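3.2. Disposición del producto y merma en hortalizas de hoja

El segundo bloque del estudio se ocupó de la venta a granel en tiendas de barrio. Se visitaron 12 establecimientos de la cadena Vancombe y se registró, al cierre de cada jornada de febrero, el peso de las piezas retiradas por marchitez, golpes o pudrición. El registro incluyó 526 retiradas de col china, cebolleta y melón amargo. Las piezas devueltas por los clientes se anotaron aparte y no entran en el cálculo.

Siguiendo la clasificación de Avcı, distinguimos entre expositores continuos y expositores compartimentados. En los primeros el género se apila sin separación - el peso de las capas superiores recae sobre las inferiores - y en los segundos las tablas limitan el desplazamiento lateral cuando el cliente extrae una pieza.

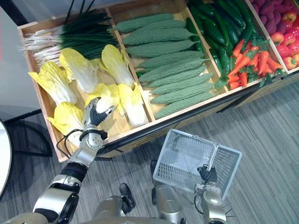 Figura 4. Expositor de madera compartimentado, con col china y cebolleta en una misma división.

La merma por golpes fue menor en los expositores compartimentados, sobre todo en la col china, cuyas hojas exteriores se rompen con facilidad. En la cebolleta no se encontró diferencia apreciable: casi toda la pérdida se debió a la deshidratación de las hojas y dependió más de la hora de reposición que del mueble. Las tiendas que reponían antes de las 8:00 retiraron más manojos por la tarde.

El efecto de mezclar dos especies en una división queda sin resolver. Solo tres establecimientos lo hacían de forma habitual y la muestra no permite separar este factor del tamaño de la tienda.

Este sitio utiliza cookies propias y de terceros. Aceptar | Configurar

Comentarios (3)

Maite R.: ¿El melón amargo no aparece en los resultados o se trata en otra sección?

Bülent Avcı: Está en la 3.4, junto con la berenjena.

frutería_lola: En mi tienda la cebolleta aguanta mejor de pie, con un dedo de agua. Estaría bien que lo midieran.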